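**Civico opens its equipment planning program to small workshops**

*For release in June*

Civico is very pleased to announce that its equipment planning program, which until now has been open only to members of the Vasach training network, will be available to any small workshop or technical school that would like some company while working out what to buy, when to buy it, and how to pay for it. Applications open this June, and there are places for nine organizations in the first group.

The program grew out of a good many long conversations over coffee, most of them with people who had already bought a robot arm and wished they had spent another month or two on the paperwork first. The arm tends to get all the attention in a budget. The fingers, the pads, the fixtures, the spare bolts, the bench it stands on and the hours of the person who will look after it are often squeezed into a single line at the bottom, and that line is nearly always too short.

"We love a good demonstration as much as anyone, and I could happily stand and watch one all afternoon," said Si-eun Yook, who leads the program at Civico. "But when we sit down with a workshop, the first thing we ask to see is the part they want to handle. A plain peg with a step in it can tell you a great deal about what sort of gripper you should be pricing, and it costs next to nothing to try."

Each participating organization will choose one handling task and plan its purchase around that task. Pick and place work with simple plastic pieces is the usual starting point, and it is the one Civico suggests for anyone buying a first arm.

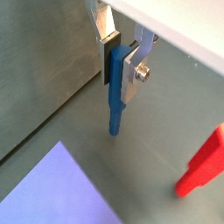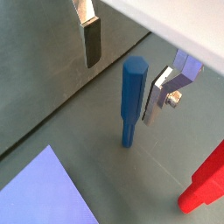 From there, participants draw up a full cost sheet with help from a Civico adviser. The sheet covers the arm and gripper, of course, but it also asks for finger pads and their replacements, electrical work, floor space, training time, insurance, and what the shop will do with its existing bench while the new one is being set up. Civico has found that this last question starts more arguments than any other, and it warmly recommends having them early.

Planning runs over seven sessions, held in the late afternoon so that people can come straight from the shop floor. Small hardware, such as trial pegs and spare pads, is covered by a starter allowance of $1,513 per organization. The allowance may not be put toward the arm itself — Civico would like buyers to reach that decision with their own figures in front of them, and to feel free to decide against it.

Joris Coppens, purchasing manager at Goossens, went through the program with the Vasach group. "We came in with a quote we were ready to sign," he said. "By the fourth session we had moved a fair bit of money out of the arm and into grippers and training, and we had a much better idea of what to ask the supplier. I still have the cost sheet pinned up next to my desk, and we are using it again for a conveyor."

Advisers for the first open group are Trygve Nygård, who handles supplier quotes and service contracts, and Kwesi Lamptey, who looks after gripper selection and bench layout. Both are glad to take questions before an application goes in, including the ones that people feel a bit shy about asking.

Applicants should send a one-page letter describing the part they want to handle, the space they have, and the budget year they are planning for. A sample part is welcome too, provided it fits in a padded envelope.

**About Civico**

Civico helps small manufacturers and technical schools plan equipment purchases. It does not sell equipment and takes no commission from suppliers. Its cost sheets are kept in Misten, a shared planning workbook that participants may go on using after the program ends.

**Press contact:** Koen Nijs, Civico communications office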